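Gilulwood Residents Assoc, minutes, 22nd August, Barbier Room

Present: Theano Mavromatis (chair), 17 members. Apologies from the Viltlow Rd end.

1. Last minutes. Agreed, one spelling fixed.

2. Creek path. County still hasnt replied on the washout below the footbridge. Theano to call again Monday. Gravel quote from Zosham is $1767, delivery extra. Felt high. Get a second quote before any vote.

3. Money. $681 in account after the mailing. Dues still owed by 4 households, reminders to go out.

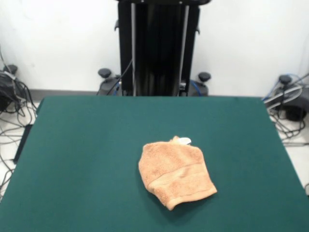
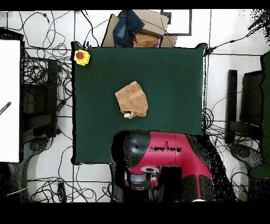
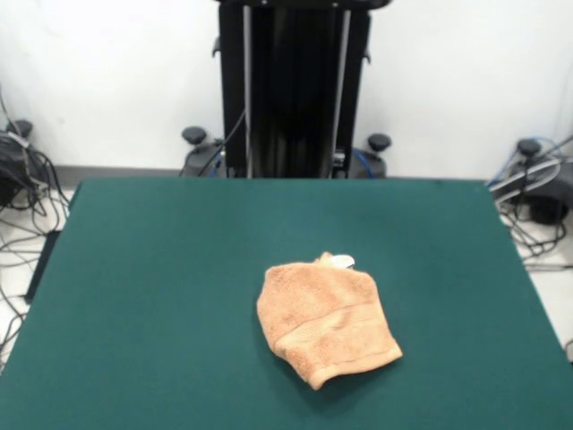

4. Fall swap night. Date not settled, school has the room most Fridays in October. Clothes and books yes, furniture no, took up the whole hallway in April. Long talk on how to lay out small stuff. Agreed green felt on the tables again, a peach towel shows up fine on it and so will most things. Household linens get thier own table this time. Leftovers to the thrift store same night, need a driver with a van.

5. Parking on Viltlow Rd. Same complaints as before. Two people want permits, most dont. Tabled.

6. AOB. Streetlight out by the mailboxes, pole number needed before we can report it. Dog bag dispenser empty again.

Closed 8:50. Next meeting same room, bring path quotes.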